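Old House Notes: Storm windows before you replace the sash

Every fall we get the same letter in a dozen versions. The windows rattle, the heating bill is up, and a salesman has left a quote on the kitchen table for all new units. Before signing, it is worth pricing storm windows over the sash you already have.

Most houses in the Plenden district were built with double-hung windows of old-growth lumber. The wood is dense and takes repair well. What fails is usually the putty, the cords and the paint, and all of those can be fixed one window at a time.

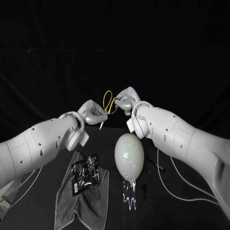
Photo: Plenden Old House Newsletter

A good exterior storm does two jobs. It keeps weather off the old sash, and it holds a layer of still air between the two panes of glass. For that to work the inner sash has to be the tighter of the two. If the storm is sealed hard and the sash leaks, moist indoor air gets into the gap and you will find water on the storm glass by December. Weatherstrip the sash first, then hang the storm, and leave the weep holes at the bottom open. People caulk these shut every year and then write to us about rotten sills.

Wood storms look best on houses from before the 1930s. They hang from hooks at the top and have to come down in spring unless you order the kind with a screen insert. They need paint on all six sides, including the bottom edge. Aluminum triple-track storms stay up all year and can be bought in a baked finish to match the trim. From the sidewalk, a narrow-framed one in a dark color is hard to pick out. Interior storms are a third choice, mostly for casements and for stained glass where an outside frame would hide the work.

Thảo Lý on Carno Street did her whole house last year, a foursquare with its original windows. Her quote for replacements was high enough that she stopped reading at the second page. She bought wood storms for the front at $400 each, used aluminum on the sides and back, and did the weatherstripping herself with spring bronze. Her total for the front and side windows came to $2,710. The upstairs hall took longest - two of the openings were out of square and the storms had to be planed to fit.
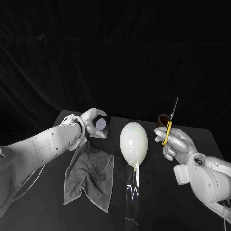
Measure each opening in three places across and three places down, and write down the smallest number each way. Check both diagonals as well. If they differ by more than a quarter inch, tell the shop before they cut anything. Number the storms and the openings to match, with a brass tack or a stamped tag, so they go back where they belong.

Houses inside the Caron Street historic area need a sign-off for anything mounted on the front. Storms that line up with the meeting rail of the sash are normally approved at the counter. Bring a sketch with the measurements and a color chip.

The tool library on Fevlow Avenue lends a steam box for softening old putty. Book early, as it goes out most weekends until the weather turns.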